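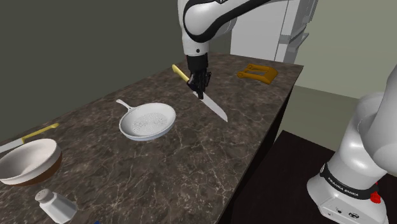

The Tarton and District Athletic Club has appointed Apolinar Maldonado as its lead for officials, a post that covers the recruitment, training and deployment of judges, timekeepers and starters at all club fixtures. He takes over ahead of the outdoor track and field season, having judged field events for the club for nine years. He spoke to the club bulletin at the Ellery Road ground in February, shortly after the indoor fixtures had finished.

Mr Maldonado came to officiating as a parent. His elder daughter had joined the under-13 group and he was asked, on her second visit to a league meeting, whether he would rake the long jump pit.

"I raked for the whole afternoon," he said. "The judge on the board was a very patient man and he explained each decision to me as he made it. By the last round I was calling the fouls in my head before he raised the flag. I was wrong on two of them, and he told me why. I asked him at the end of the day how I could get on the course."

He qualified the following winter and has since worked mainly on the horizontal jumps and the javelin. His daughter gave up athletics at 16 and now plays hockey.

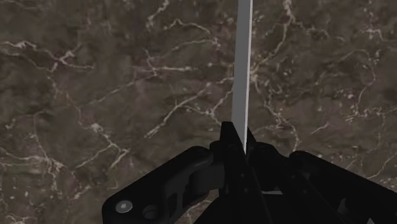 Raelene Kingi

The club has 11 qualified officials, of whom six are field judges. Under league rules each team must supply a set number at every match, and points are deducted when a place is left empty. Tarton lost points in this way at two matches last season, at Grillano and at Oleck, and finished one place lower in the division as a result.

Mr Maldonado said that he did not wish to dwell on the matter, but that members ought to know of it.

"The athletes at Grillano did everything that was asked of them. We had a personal best in the hammer and a very good win in the women's 4 x 400. Then the score sheet came out and we had given part of it back. I had to stand by the bus and explain that to a group of 15-year-olds, and I would rather not do it again."

The first course under his direction will take place at Ellery Road before the opening fixture. It is open to any member or parent aged 16 or over, and the club will meet the fee. Those attending will spend a morning on the rules and an afternoon on the field, followed by four meetings alongside an experienced judge before they are assessed.

He was asked what put people off.

"The rule book, for the most part. People see how thick it is and suppose that they must learn all of it. A new field judge at a league match needs perhaps a dozen pages, and will be standing next to somebody who has known those pages for years. The second thing is being shouted at. I can say that in all my time I have been shouted at properly on one occasion, by a grandfather, and he came and found me afterwards to shake hands."

On the subject of measuring, he was firm. Tarton will continue to use steel tapes at home meetings for the shot and the jumps, with two people reading each mark. A proposal to hire electronic equipment for the season was considered in the autumn and set aside on grounds of cost. Mr Maldonado supported that decision, although he expects the question to return.

"The electronic kit is very good when there is somebody trained to set it up. We have one such person, and she also runs the call room. With a tape, I can teach a new helper in ten minutes. It must be pulled tight, it must lie flat, and the zero goes to the mark in the sand. After that it is a matter of doing it the same way for every athlete, including the last one in the rain."

The javelin has caused more difficulty. The landing area at Ellery Road drains poorly towards the railway end, and throws beyond 50 metres come down on the softest ground. The sector was moved slightly last summer with the agreement of the ground's owners. Mr Maldonado would like to see it re-cut altogether, and has asked for this to be included in the works planned for the hammer cage.

He also intends to change the way in which duties are given out. In the past, officials were telephoned in the week before a match. From this season a list covering all home and away fixtures will be published in advance, and no official will be asked to cover more than four away matches. The journey to Oleck, which calls for an early start, will be shared out so that the same people are not sent each year.

"I have done Oleck seven times. It is a pleasant ground and they give you a very decent lunch. I think that others should have the lunch."

Nearly 40 parents bring children to the junior sessions on training nights, and it is among these that he hopes to find most of his new judges. He will be at the trackside during the first two junior sessions of next month, from half past six, and will bring flags, tapes and a spare copy of the rules for anyone who wishes to look through them.

Asked whether he missed seeing the track events, from which a field judge often has his back turned, Mr Maldonado said that he had not watched a complete 1500 metres at a Tarton match for several years.

"You hear it go round behind you. You can tell from the noise in the stand when one of ours has moved up. Then the next jumper is on the runway and you look at the board."

Members who would like a place on the course should give their names to the club secretary or to Mr Maldonado at any training session. Places for those who need transport from Grillano can be arranged on request.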